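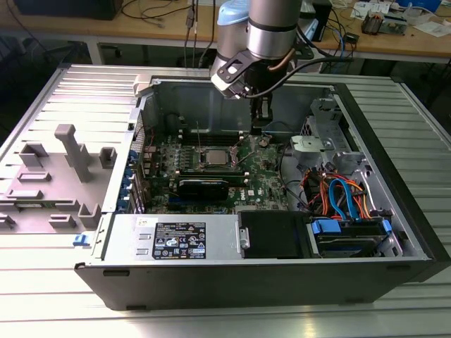 Verticillium wilt is a disease of the water-conducting tissue, and most of what goes wrong in diagnosis comes from looking only at the leaves. The fungus enters through the roots and moves upward in the xylem, so the part of the crown that wilts can be many feet from the point of entry. The layout of an open desktop computer is a useful comparison. The processor sits in its metal retention frame in the middle of the board, the memory slots are above it and the graphics card is below it, and a fault in the paths between them shows up as trouble in a part that is sound in itself. A wilted maple branch should be read the same way. The leaves are where the shortage appears, and the blockage is lower down in the sapwood.

Unit notes: Verticillium wilt of shade trees
Prepared by Bit-na Kang and Zoila Giraldo

1. The pathogen

Verticillium dahliae is the species recovered most often from landscape trees in North America. Older extension literature often uses the name V. albo-atrum in a broad sense, and hosts listed under that name before the species were separated should be treated with care. The working distinction for this course is the resting structure. V. dahliae forms microsclerotia, which are compact, dark clusters of thick-walled cells. V. albo-atrum in the strict sense forms dark resting mycelium and no microsclerotia.

In culture, look for conidiophores with phialides in whorls. Conidia are one-celled and colorless and collect in small droplets at the phialide tips. Young colonies are white. Darkening starts as microsclerotia form, and it may be weak or absent in isolates that have been transferred many times.

2. Disease cycle

Microsclerotia in soil germinate when roots grow near them. Hyphae penetrate the root directly or through wounds, cross the cortex and reach the xylem. Conidia produced inside the vessels are carried upward in the sap stream and lodge at vessel end walls, where they germinate and start new colonies. The tree responds with tyloses and gums. These slow the fungus and also reduce water flow, so part of the wilting is due to the host response.

As infected tissue dies, microsclerotia form in it and go back to the soil with leaf litter and dead roots. There is no important airborne stage in the landscape. Spread between sites is by soil, water, equipment and infected planting stock.

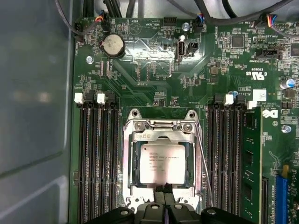 Last changed: August (section 3 rewritten, table of hosts moved to the lab manual)

3. Symptoms

Acute symptoms include curling, scorch of the leaf margins, sudden wilting and death of single branches. Wilting is often confined to one side of the crown. Chronic symptoms include small leaves, short twig growth, heavy seed crops and slow dieback over several seasons. A tree may show acute symptoms one year and none the next. In ring-porous hosts, new sapwood laid down in spring can restore conduction while the infected ring is closed off behind it.

Vascular discoloration is seen by peeling bark from a symptomatic branch or by cutting across it. The color depends on the host:

Maple: green to olive streaks
Smoke tree: yellow-green to brown
Elm: brown
Redbud: brown to dark brown
Ash: often none

The absence of streaking in ash does not rule out the disease. Streaking in elm does not confirm it, as Dutch elm disease causes similar browning. In every host, isolation or a molecular test is needed for a firm diagnosis.

4. Sampling

Take live branches that show recent wilt. Dead, dry branches seldom yield the fungus. Each sample should be at least as thick as a thumb, with the bark left on, wrapped and kept cool until plated. Label the tree, the side of the crown and the height of the cut. Take pieces from more than one branch, as the fungus is unevenly distributed in the tree.

Strip the bark, surface-sterilize the wood in dilute bleach, and cut chips from the edge of the discolored zone. Plate on water agar amended with streptomycin. Hold plates in the dark at room temperature and check them twice a week. Plates with no growth are kept until the end of the course.

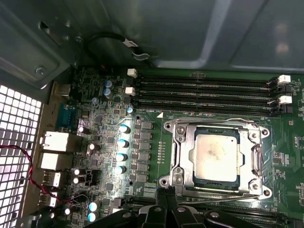

5. Survival in soil and on equipment

Microsclerotia remain alive in soil for ten years or more without a host. Their dark pigment protects them from light and from attack by soil microbes, and their small size lets them move in anything that carries fine particles. Cleaning therefore begins with removal of visible material. The metal cap of a used processor, with grayish residue and dust smudged over its pale surface, is a fair picture of the kind of film to look for on blades, shovels and auger flights. Disinfectant applied over such a film reaches the surface poorly. Brush first, wash second, and disinfect last, allowing the full contact time on the product label.

Soil counts are made by wet sieving or by dry plating on a semi-selective medium. Results are given as colony-forming units or microsclerotia per gram of dry soil. Counts from different methods should not be compared directly. There is no reliable threshold for landscape trees, and a low count is not proof that a site is safe for maple.

6. Case data: the Adora plots

The Adora street-tree survey covered 2,315 maples, of which 378 showed branch flagging, giving a symptom incidence of 16.3 percent. Branch samples were taken from 200 of the flagged trees. Bacterial contamination ruined 6 samples, which leaves 194 for calculation. Use 194 as the denominator for isolation frequency. Do not apply that frequency to the full survey, as no sample was taken from a tree without symptoms.

The Noh and Canix blocks were planted on former potato ground. Potato is a host, and field history should be recorded for these blocks before any comparison with the others. The Gesow block has no crop record and is left out of the comparison.
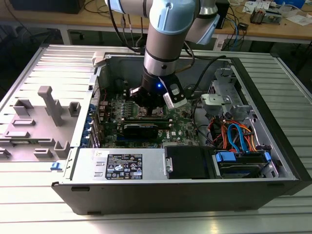
Incidence by block is to be plotted separately for trees under and over ten years in the ground. Planting age is given in the data sheet. Where it is blank, drop the tree and state how many were dropped.

7. Management

No fungicide cures an infected tree. Prune out dead branches, water during dry periods, and avoid heavy nitrogen. Removal is not required for a tree with mild symptoms, as some recover. Wood chips from infected trees should be kept off beds planted with susceptible hosts.

Replacement stock should come from groups that are resistant or immune. Conifers and ginkgo are not hosts. Sycamore, oak, birch, beech and hawthorn are usually listed as resistant. Avoid maple, redbud, smoke tree, catalpa and magnolia on a known infested site. Soil fumigation is seldom practical around established plantings, and solarization works poorly in shade or in cool climates.

Reading for Wednesday: lab manual, sections on wet sieving and slide mounts. Bring the Adora data sheet.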